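# Lost luggage and personal property: who pays when a bag is damaged in a residence storage room?

**Category:** Housing and tenancy > Shared facilities
**Status:** Answered
**Asked by:** Aniela Czarnecka

I am a resident at Plindelcombe, a managed building of furnished apartments. The building provides a shared storage room on the lower level. Residents may leave suitcases, bags and boxes there at no separate charge. Each item must carry a tag with the apartment number, and the front office keeps a register in which the item is entered when it goes in and signed for when it comes out.

In December I placed two items in the room: a hard suitcase and a soft travel bag. Both were entered in the register and both were tagged. When I went to collect them, the suitcase was in good order. The travel bag had been moved to the floor under a pipe, and the lining was stained and smelled strongly of mildew. The clothing inside could not be saved. I estimate the value of the contents at $700, and I still have receipts for most of it. The bag itself cost $114.

I reported the matter to the front office in writing on 21st February. The reply came from the management company, Jedosero, and consisted of a single paragraph. It stated that storage is "a courtesy facility used at the resident's own risk" and that no payment would be made. It referred me to a notice on the wall of the storage room.

My questions are as follows:

1. Does a notice on the wall have the same effect as a term in my lease? My lease mentions the storage room only once, in the list of facilities included in the rent.
2. Does it matter that the bag was moved by someone other than me?
3. If I am entitled to something, is it the price I paid or a lower amount?
4. Is it worth pursuing a claim of this size?

I should add that I do not hold renter's insurance. I would be grateful for replies from persons with knowledge of how such matters are usually handled. I do not wish to move out or to be on poor terms with the office.

---

## Answer 1 (accepted by the asker)

**Posted by:** Masaru Yagi

I managed residential buildings for a number of years and have dealt with claims of this type from the other side of the desk. Please treat the following as general information. The rules differ between states, and a local tenant advice service can tell you which apply to you.

**On the notice.** A notice and a lease term are different things. In many places, a party who wishes to limit its responsibility must bring that limit to the other person's attention before or at the time the arrangement is made. A notice fixed to the wall after your lease was signed, or placed where it cannot be read from the door, is weaker than a clause you signed. You should find out when the notice was put up. You should also photograph it as it stands today, including its position in the room. Notices are sometimes replaced after a complaint is received, and the new version is usually longer.

Your lease lists the storage room as a facility included in the rent. That wording assists you. The word "courtesy" suggests something given free of charge, and a facility that forms part of what you pay for is difficult to describe in that manner. I would quote the line from the lease exactly, with its page number, in your next letter.

**On the register.** The register may be the strongest part of your case. Where a building simply gives residents access to a room, it can argue that each resident remains in charge of his or her own property. Where the building takes items in, records them and requires a signature for their return, it begins to look as though the building has accepted custody of them. The legal term for this is bailment. A person who accepts custody of goods is generally expected to take reasonable care of them, and may be asked to explain how they came to be damaged.

Ask for a copy of the register pages that show your two items. Make the request in writing. If the register has a column for the condition of the item on arrival, the entry in that column will be important to both sides.

**On the moving of the bag.** It matters a good deal who moved it. If office staff moved it, the building knew or should have known that it was being placed under a pipe. If another resident moved it, the question becomes how well the room was supervised. You may not be able to learn the answer, but you should ask. Ask also whether any repair was carried out on the pipe, and when. A repair order dated before your collection would show that the office was aware of a leak.

**On the amount.** You should expect to be offered less than the purchase price. Used clothing and used luggage are normally valued at what they were worth at the time of the loss. Prepare a list with the following columns:

| Column | What to enter |
|---|---|
| Item | A plain name, such as "wool coat" |
| Date bought | Month and year, if known |
| Price paid | From the receipt, where you have one |
| Condition before storage | New, good, fair or worn |
| Amount claimed | A fair present value |

A list that already allows for wear is taken more seriously than one that claims the full price for every item. Do not throw away the bag or the clothing until the matter is closed. Keep them in a sealed plastic sack if the smell is a problem.

**On whether to proceed.** Small claims courts exist for sums of this kind. Limits vary, but in the state where I worked the figure was 3,000 dollars at that time, and your claim falls well within it. The filing fee was modest and was added to the award if the claimant succeeded. Before filing, send one clear letter that states the amount, attaches the list, and gives a date for reply. In my experience a large share of these matters are settled at that stage, frequently as a credit against rent.

A landlord is not generally permitted to punish a tenant for making a claim in good faith, and a polite letter is unlikely to harm your relations with the office.

---

## Answer 2

**Posted by:** Reiko Oshima

I agree with most of the above and would add some remarks on evidence, which is where residents most often fall short.

The office may say that the bag was already damp when it was handed in, or that it was not fully closed. You should therefore write down now, while your memory is fresh, how it was packed, whether it was zipped, and where you left it in the room. Sign and date the note. It will not prove the point alone, but a written account made early is more useful than one made months later.

Photograph the outside of the bag from each side, then open the zipper to its full length and photograph the interior in daylight. Dark fabric hides stains, and an interior picture taken with the bag barely open will show very little.

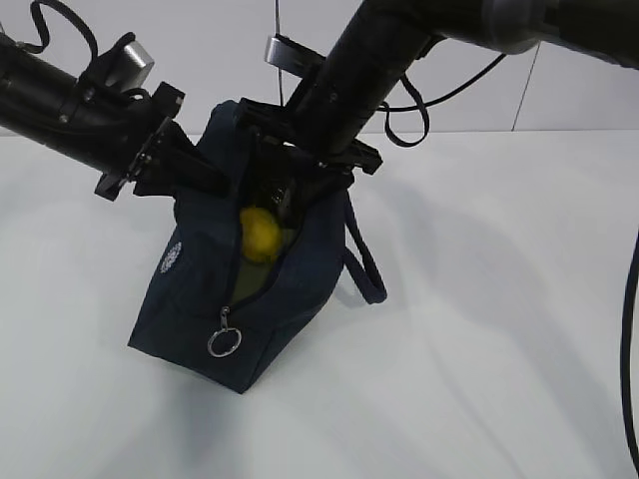

Take close views of the lining, the seams and the base as well, with a ruler beside any mark. Photograph the tag with the apartment number legible. Save the original files and send copies only.

I would also advise asking other residents whether they have had similar trouble. Two neighbors with stained boxes will do more for your case than a long letter. At the building where I lived previously, which was operated under the name Morikawa, the office took no interest in the storage room until several households wrote on the same subject. Shelving was then installed along the dry wall and the register was kept properly.

For future use, soft bags should not be stored on a floor in any shared room. Place them on a shelf, put a dry cotton sheet inside and leave out anything made of wool or leather. Renter's insurance is worth a quotation. Read the section on property kept away from the apartment itself, as some policies set a lower limit for it and others exclude slow leaks.

---

## Answer 3

**Posted by:** Shigeru Yoshida

The notice says own risk, so it is own risk. I had a box of books ruined at the Drolow building and was paid nothing. I would let it go and buy another bag.

---

### Comments

**Masaru Yagi:** With respect to Answer 3, the result in one building does not settle the question in another. It would be useful to know whether Drolow kept a register and what the lease said about storage.

**Shigeru Yoshida:** There was no register. We had a key.

**Masaru Yagi:** Then the position was different. Holding a key to an open room and handing an item over for safekeeping are usually treated separately.

**Chiharu Okabe:** May I ask whether the bag can be cleaned? If it can, the management company may say that the cost of cleaning is the proper figure for that part of the claim. A written statement from a dry cleaner would answer the point either way.

**Aniela Czarnecka:** Thank you to all who replied. I have requested the register pages and have photographed the notice. It carries a print date in the lower corner which is later than the date of my lease. I will obtain a statement from a cleaner as suggested. The office has acknowledged my request and states that the pages will be supplied.

**Reiko Oshima:** Please ask for the whole page in each case, including the column headings. Offices sometimes copy a single line.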